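2022年2月25日
文/阿澄

一早到厨房间，Grumton那边的同步还没跑完，只好先煮咖啡。Rostam Talebi已经坐在里面贴标签了，头也不抬，说昨天的数据又被退了9条，理由是“动作犹豫”。我问他犹豫怎么算，他说看夹爪停没停。那我拿杯子之前也要想一想的，人不也犹豫吗。他说人不用交数据。

这份工作做到今天，我还是不大信。Olmedo的人上个月来讲过一次，投影上一条曲线往右上走，说示范越多，模型越会“举一反三”。我坐在后排，记下来的只有一个数：134。134条示范，教一个抓取。我外甥女三岁，看我剥过一次橘子，第二天就把整盘橘子剥了，还剥得不错。当然她也把皮扔进了鱼缸。

上午录了37条，比计划少。计划是谁定的不清楚，表格里就那么写着。Rostam操作，我摆东西、喊开始、记备注。说是摆东西，其实最费脑子的就是摆。要“自然”，要“多样”，可是一个人每天站在同一个台面前面，摆到后来全是自己的习惯。我总把碗放在左边，把小件放在碗的右手边，自己没察觉，是翻上周的记录才看出来的。那模型学到的是什么？是抓东西，还是我这个左撇子的毛病？我跟Rostam讲了，他想了想，说那你明天换右边。我说换了右边，它就学会我右边的毛病。他没接话，去倒咖啡了。

Avotetti的采集软件又更新了，按钮挪了位置，“丢弃本条”和“保存本条”现在挨在一起。我误存了4条坏的，写了备注申请删除，系统回复说备注栏不支持检索。那写备注给谁看呢？我每天写得那么认真，“接近时偏右”“第二次才夹稳”“碰到碗沿”，原来是写给自己看的，跟写日记一个意思。

中午在楼下吃面。Rostam说他从前在仓库里干过，扫码，一天扫到手腕发僵，后来才转来做这个。他觉得这个好些，起码坐着。他也不怎么信那条曲线，但他的不信和我的不一样，他是不关心，我是老惦记着。他说你惦记什么，到时候行就行，不行就再录一批。我说问题就在“再录一批”，每次不行都说是数据不够，这话永远不会错，那还怎么判断方法对不对？面来了，就没往下讲。

下午Grulleck的评测结果发到群里。在他们的台面上，成功率比上一版高。大家发了一串大拇指。我点开附件看，测试用的物件跟我们训练用的是同一批，位置也差不多。这不叫考试，这叫背书。我在群里问了一句有没有没见过的物件，过了很久有人回：六月那一轮再加。六月。好吧，先记在这里，到时候翻出来对一对。

后来接着录，台面还是那块灰绿色带纹的石头，我最怕它，花纹太多。

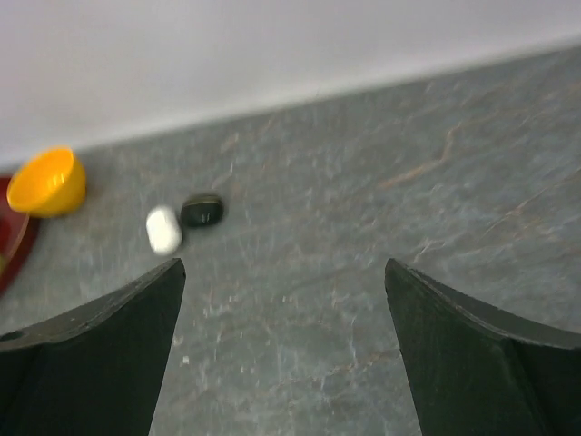
失败的示范要不要留着？

看用途：训练模仿动作的那一份里最好剔掉，另存一份并标清失败在哪一步，以后做评估或者教它纠错时用得上。

上面这两句是从采集手册里抄下来的，抄的时候觉得挺有道理，抄完又觉得难。标清失败在哪一步，说得轻巧。夹空了，是手到得太早，还是位置一开始就偏了？我和Rostam对同一条常常标得不一样，他标“定位”，我标“时机”，最后谁手快听谁的。这种标签喂进去，它学会的大概是我们俩谁打字快。

也不是全无好处。有一条我看了好几遍，Rostam的手很稳，夹爪绕过碗边下去，一点多余动作都没有，看着舒服。要是模型真能学到这一下，我愿意收回一半的牢骚。另一半等六月再说。

收工前把台面擦了，表格填了，误存的那几条还挂在系统里，状态写着“处理中”。明天周六，不来。周一记得先找人问按钮的事，还有，碗放右边。

最后更新：当晚，补了误存那一段
联系作者：请在本页留言 | © 阿澄 保留所有权利 | 返回顶部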